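Filbridge Supper Swap: Frequently Asked Questions

Welcome! If you've just heard of us from a neighbor, start with the first few questions. If you've been swapping for a while and only want the rules on freezer labels, those are toward the bottom.

What is a supper swap?

You cook one big batch of something at home, pack it in family-size portions, and bring it along. Everybody else does the same. You go home with the same number of meals you brought, except now they're all different! Bring six portions of chili and you might leave with a lasagna, a lentil soup, two curries, a chicken pie and a tray of stuffed peppers.

How did it start?

Afia Baidoo moved to Filbridge, made far too much peanut stew one weekend and went up and down Darnia Street trading it for whatever people had in their freezers. She came home with a pot roast and a very good minestrone. The next month, four households did it on purpose. We have shared 2697 meals since then (Afia keeps the tally in a green notebook, and yes, she still makes the stew).

Do I have to be a good cook?

Not at all! Some of our most wanted dishes are the plain ones. Baked ziti goes in minutes. So does anything with meatballs. If your family eats it happily at home, somebody else's family will too.

How many portions should I bring?

Between four and 10. Four is a fine number for your first time. A portion means enough for four adults, or two adults and a few hungry kids.

When and where do you meet?

Once a month at the Lawal Hall, doors open at 4 p.m. and the swapping starts at 4:30. Dates go out in the newsletter. We skip July, when half of us are away and the hall gets terribly hot. Please park behind the building and leave the front spaces for people carrying heavy coolers.

How does the picking work?

Everyone draws a number at the door. Number one picks one meal, then number two, and so on until we've been around the whole room. Then we go around again in reverse, so whoever went last gets two picks in a row. It sounds slow, but with the talking and the tasting spoons it's the best part of the afternoon.

Can I bring something vegetarian, or gluten-free?

Please do, we never have enough! Write it on the lid in big letters. If you need a meal that's free of nuts, dairy or anything else, ask the cook directly before you pick. These are home kitchens and we can't promise that a dish is safe for a serious allergy.

What kind of containers should I use?

Foil trays with card lids are the easiest. Flat freezer bags are great for soups and stews — they stack like books once they're frozen. If you use your own plastic or glass boxes, put your name on the bottom and they'll find their way back to you, usually by the next swap. Come with everything washed, too. Borrowed boxes should go home cleaner than they arrived.
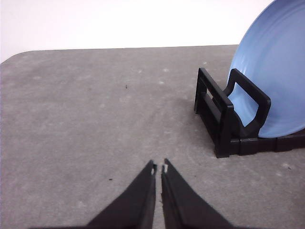 What has to be on the label?

The name of the dish, the month you made it, every ingredient, and how to reheat it. Be exact about reheating. "Covered, 350 degrees, 45 minutes from thawed" is a lot more useful than "heat until hot." Use a permanent marker on freezer tape; ordinary tape peels off.

Should the food be frozen already?

Frozen solid is best, especially from May to September. Chilled is all right if you cooked it the day before and it traveled in a cooler with ice packs. We don't take dishes with raw egg, and we've stopped taking cooked potatoes in chunks, which go grainy in the freezer. Mashed is fine!

Does it cost anything?

There's a small charge for the hall, split between whoever comes. The food itself is a straight trade.

Is there a recipe collection?

There is! The Ikamthorpe Binder (named for the town where our first out-of-town members drove in from) has 225 recipes so far, all scaled up for big batches. It sits on the table by the door and you're welcome to copy anything. If people keep asking for your dish, add a page — handwriting is fine, and notes about what went wrong are very welcome.

Can I come and look before I join?

Of course. Come at 4, bring an appetite and a spoon, and ask Afia to show you around.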